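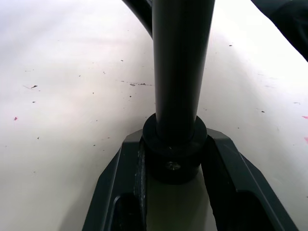 The Meditz D4 is a two-arm recording station for gathering hand-over, insertion and bagged-part examples for a learning system. It is supplied as a complete unit: two arms, a head camera, a camera at each wrist, a table and the Okoro capture software. The wrist view is the one most buyers ask about. It covers the inner faces of both fingers and the held part together, so a collar clamped between the fingers stays visible along with the rod running up through it. A pale work surface is recommended for this view. Dark parts and dark fingers separate poorly on a dark table, and the labelling staff at Dutholm had to discard most of their early wrist footage for that reason.

Recording

All camera streams and joint positions are written to one file per attempt, on a shared clock. An attempt starts and stops on a foot pedal. The operator can mark an attempt as good, failed or doubtful before the next one begins. Doubtful attempts are kept in a separate folder and can be reviewed later or left out of the training set.

Storage is 4 terabytes, fitted internally. The drive tray slides out from the rear and can be swapped without tools. Files are closed at the end of each attempt, so a power cut costs one attempt at most.

Fast moves

Wrist cameras travel with the arm, and their footage smears during a quick reposition. The D4 does not drop these stretches. Okoro scores each image for sharpness and stores the score beside it, and the threshold is left to the customer. Some training methods cope well with smeared input – others do not. 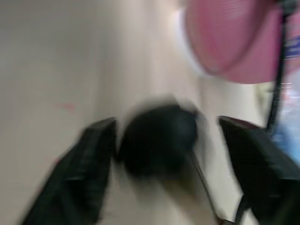 Wrist camera view with motion blur, fingers open.

The exposure time can be fixed from the settings page. Shorter exposures reduce smear but need more light over the table. The optional light bar (part 988) mounts on the rear post and is dimmable. Its colour temperature is fixed.

Head camera

The head camera covers the whole tabletop and both arms. Its position is set during installation and should be locked before the first session. If it is moved later, run the alignment routine again, which takes about 51 minutes with both arms clear of the table.

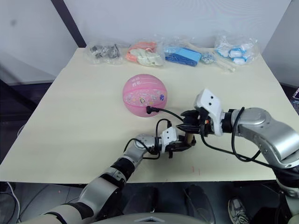 Zullska wrote to us in February that the head view alone had been enough for its simple pick tasks, and that the wrist views only began to matter once its operators moved on to plugs and other small fittings. It also asked for a way to export the streams separately. Separate export is included from Okoro release 51 onward.

Task sets

A task set is a list of parts, a starting layout and a written instruction. The D4 ships with one sample set, and customers are expected to write their own. Vary the layout between attempts by small amounts, and keep the instruction wording the same within a set. We suggest 200 good attempts per task before a first training run. Fewer can be enough for a single-arm pick. 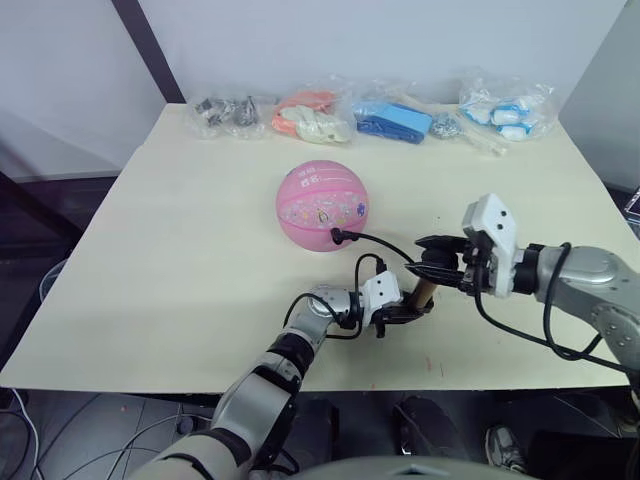

Parts for a session should be within view of the head camera and outside the working area of both arms. Trays are suitable where the parts are large. For fasteners and small fittings, clear bags in a line along the far edge of the table work well, and the centre stays free for the two grippers to meet. Shiny bags throw reflections, so check the light bar angle before recording. Longer items such as sticks can lie loose beside the bags.

Cables on the outer side of each arm need slack at full reach. Check the loops at the start of each shift and confirm that none can catch the front edge of the table.

Supplied items

Two arms with parallel grippers
Head camera and two wrist cameras
Table with cream top
Foot pedal
Capture computer with Okoro installed
Alignment board
Printed manual

Not supplied: task parts, bags, light bar, spare finger pads.

Finger pads are a wear item. Replace them in pairs and note the change in the session log – a new pad grips differently, and the difference shows up in the recorded data.

Specifications and supplied items are current as of Apr 28, 2019. Orders and service requests go through the Meditz parts desk. Please quote the serial number from the plate under the table.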